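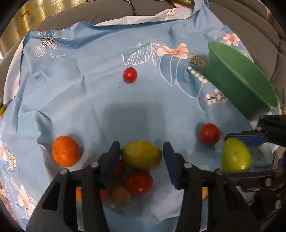
Hurnumen Football Club: membership and match day questions

Last updated 21 June 2020

When can I renew my membership?
Renewals are open now and close when the new season's fixtures are published. Existing members keep their seat until then. After that, unclaimed seats go to the waiting list in the order people joined it.

How many season seats are there?
2,411. The rest of the ground is sold match by match.

I paid for last season and missed the final home games. Do I get anything back?
Yes. You can take a credit towards the new season or a refund to the card you paid with. If we haven't heard from you, we will apply the credit. Refund requests made in May have all been processed. If yours hasn't shown up, email the ticket office with your member number.

Can I move seats?
You can ask when you renew. Seats in the Van Beek Stand rarely come up, so put down a second choice.

What does a junior membership cost?
$73 for the season, for anyone under 16 on the day of the first home match. Children under six get in free but have to sit on a lap if the stand is full.

Can I lend my card to someone?
Adult cards can be lent to another adult. Junior and concession cards can't be used by an adult unless you pay the difference at the gate first.

Has the club signed a new goalkeeper?
We don't comment on players we may be talking to. Signings are announced on the news page once the paperwork is lodged with the league.

Is Hendrik Verschueren staying as head coach?
Yes. He has a year left on his contract and will take pre-season training as usual.

Where will the pre-season matches be played?
Stesach away, then Prundus at home. Season members get into the home match free. Entry at Stesach is set by them and our cards aren't valid there.

Is training open to the public?
Some sessions are. Dates go up on the noticeboard beside the main gate and on the website. Please stay behind the rail and keep dogs on a lead.

Where can I park?
The oval car park opens two hours before kick-off. Don't use the bowls club next door, as they do have cars towed.

When do the new jerseys go on sale?
The home jersey arrives first, with the away colours a few weeks later. We have ordered 2,000 home jerseys across all sizes. Members can reserve one through their account, and collection is from the club shop with your card.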